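Search this site Search Go

Fruit bowl chutney, start to finish

Updated June 2023

Quick write up as I keep getting asked for it. Makes 6 jars, normal jam jar size. Needs one afternoon, most of it stirring and doing something else nearby. Not difficult. Smells the house out, so coats upstairs and bedroom doors shut.

Works with nearly any mix of fruit as long as half of it is apple. Tomatoes fine too, red or green.
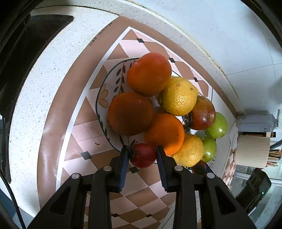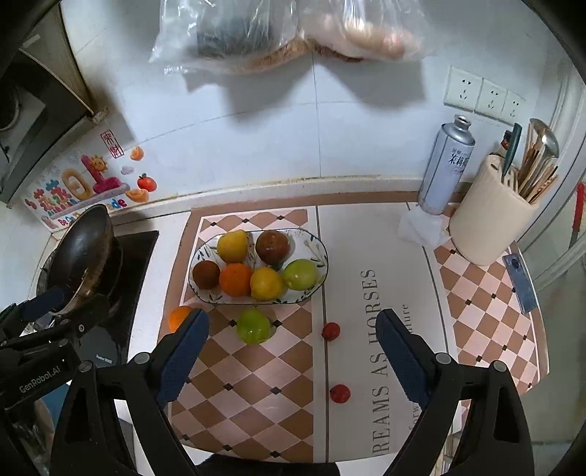
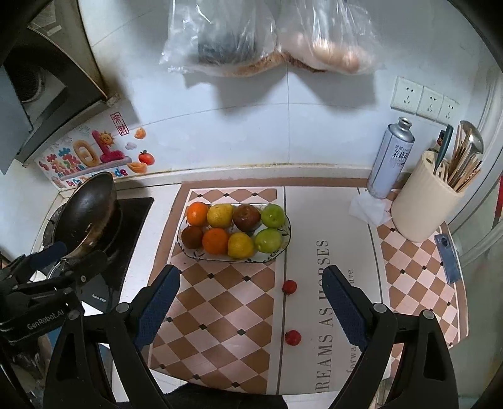

Diamond pattern all over my counter, lovely until you spill turmeric on it.

What you need

Fruit, 1.5 kg once peeled and cored. Weigh it after, not before. I've done it before and ended up with vinegar soup.
Onions, 500 g. Brown ones. Red if that's what's in.
Raisins or sultanas, 200 g. Chopped dates also good.
Brown sugar, 400 g. Light or dark, dark gives you that treacly colour.
Malt vinegar or cider vinegar, 600 ml. Must be 5% acidity or more, check the label. Some of the cheap "non-brewed" stuff is under.
Salt, 2 level teaspoons
Ground ginger, 2 teaspoons
Mustard seeds, 1 tablespoon
Chilli flakes, half a teaspoon, or leave out
A cinnamon stick
A few cloves if you like them. I don't

Equipment: a big pan. Stainless steel, never bare aluminium or unlined copper or brass, vinegar attacks them. Mine is an Eko, wide with a thick bottom, bought secondhand at Birkett in Lakent with a dent in the side. Wide is better than tall. Long wooden spoon. Jam funnel if you have one, a jug if you haven't. Jars and NEW lids. Old jars fine, old lids no. They need to be the plastic coated sort inside or the vinegar will rust them. Birkett do them loose for 22p each, or did in May.

Which fruit

Apples. Cookers collapse, eaters hold their shape. Bit of both is best. If all you've got is eaters cut half of them very small.

Pears. Good, watery. Allow longer cooking.

Plums. Very good. Stones out obviously. Count them in and count them out if you're easily distracted, a plum stone in a cheese sandwich is no joke.

Oranges. One or two at most. Grate the zest in, cut off all the white pith, chop the flesh. Leave the pith on and the whole batch goes bitter, no saving it.

Tomatoes. Skins off if you're fussy. Cross in the bottom, boiling water, one minute, peel. I usually dont bother.

Bananas. People put them in. Makes it thick and sort of brown and gluey. Half a one, maybe.

Mango, peach, apricot. All fine. Dried apricots also fine, snip them up with scissors.

Grapes. No. Tried it once.

Wrinkled fruit is ok. Soft is ok. A bruise, cut it out. Anything with mould goes in the compost, whole thing, don't cut round it. Chutney keeps for ages and you don't want to start with something that's already off.

Step 1. Chop

Everything small. Smaller than you think, it has to sit on a cracker. Onions smallest of all as they take longest. Food processor is fine for onions, pulse it, stop before mush. Do the fruit by hand.

Peel apples or not, up to you. Peel goes a bit like little bits of plastic if it's a thick skinned sort.

Open a window now. Not later. Now.

Step 2. Onions first

Onions in the pan with a good splash of the vinegar, lid on, low heat, fifteen minutes till soft. Onions won't soften properly once the sugar is in. This is the bit that most recipes skip and then you get squeaky onion.

Step 3. Everything but the sugar

Fruit in, raisins, spices, salt, rest of the vinegar. Bring to a simmer, lid off. Half an hour, stir now and then. Fruit should be giving up by the end of it.

If you're using whole spices that you don't want to bite on, tie them in a bit of muslin and hook it over the pan handle with string. Clean hanky works. Cut foot of a clean pair of tights works, boil it first.

Step 4. Sugar

Sugar in, heat right down, stir until it has all dissolved. No gritty sound on the bottom of the pan. Then back up to a gentle bubble.

Now it wants an hour, sometimes an hour and a half. Very juicy fruit even longer. First half you can leave it alone mostly. Last half you can't. It catches. Stir right into the corners every few minutes, and if the bottom does catch DON'T scrape it, tip the lot into another pan and carry on, leaving the burnt bit behind.

It spits when thick. Long sleeves.

Step 5. Jars

While that's going, wash the jars in hot soapy water, rinse, stand them on a baking tray in the oven at 140C (120 fan) for 15 minutes. Leave them in there until you need them. Hot chutney into hot jars. Hot chutney into a cold jar and the jar can crack, seen it happen, glass and vinegar all down the cooker.

Lids: pan of just boiled water, ten minutes, then out onto a clean tea towel.

Rubber seals if you're using clip jars, take them off and scald them same as the lids. Not in the oven.

Step 6. Is it done

Drag the spoon across the bottom of the pan. If you can see the bottom for a couple of seconds before it fills back in, done. If runny vinegar rushes into the gap, not done, another ten minutes and try again.

It'll thicken a bit as it cools but not by much, it isn't jam. No setting point, no cold saucer, no thermometer needed.

Taste off a cold spoon. It'll be sharp. Very sharp. Ignore that, it mellows. What you're checking is salt and heat. Dont add more sugar at this point unless it's really bad.

Fish out the cinnamon stick.

Step 7. Fill

Right to within half a centimetre of the top. Poke down the sides with a skewer or thin knife to get air pockets out. Wipe rims with a bit of kitchen roll dipped in boiled water. Lids on tight straight away, using a cloth as they're roasting. Leave them be until cold. Some will pop as the middle of the lid goes down, some won't make a noise.

Label when cold. Labels slide off warm glass. Put what's in it and the month, you won't remember.

Step 8. Wait

Worst bit. Cupboard, dark, cool, eight weeks minimum. Three months better. Open it at two weeks and you'll think it's horrible and you'll write to me and I'll say wait.

Keeps a year unopened. Once open, fridge, four weeks. Clean spoon each time, no buttery knives.

Problems

Too runny after bottling. Tip it all back in the pan, boil down more, clean jars, fresh lids. Nuisance but it works.

Dried out on top. Lid not tight, or stored too warm. If it's just dry and smells right, stir it up and use that one first. If there's any mould or fizz, bin it.

Tastes burnt. Sorry, no.

Too hot. Leave it longer, chilli does fade a bit. Or stir a spoon of it into plain yoghurt.

Went very dark. Dark sugar or a long boil. Nothing wrong with it.

Liquid sitting on top in the jar. Not cooked down enough. See too runny.

Doubling it

You can but the time goes up a lot, and most pans won't take it. Needs to be no more than two thirds full at the start. I'd do two batches on two days. Halving is easy, start checking after forty minutes of the sugar stage.

Where it comes from

Loosely, very loosely, from a parish recipe book printed in Clerkport in 1866, reprint, page 148. Original says "boil until the cook is weary" and uses a terrifying amount of cayenne. It also says to cover the jars with bladder. I've left that out. The onions first trick isn't in there, thats mine.

Goes with

Hard cheese, cold ham, pork pie, sausages. A spoonful in gravy. Cheese on toast, spread it under the cheese or it'll burn. Curry, at the end. Mixed with mayonnaise for cold chicken sandwiches.

Cleaning the pan

Cold water first, soak overnight, then hot. For the stuck bits, a tablespoon of bicarb and some water, simmer ten minutes, wooden spoon. Wooden spoon itself will smell of vinegar for a good week so don't use it for custard.

Green tomato version is on its own page, different amounts, more sugar.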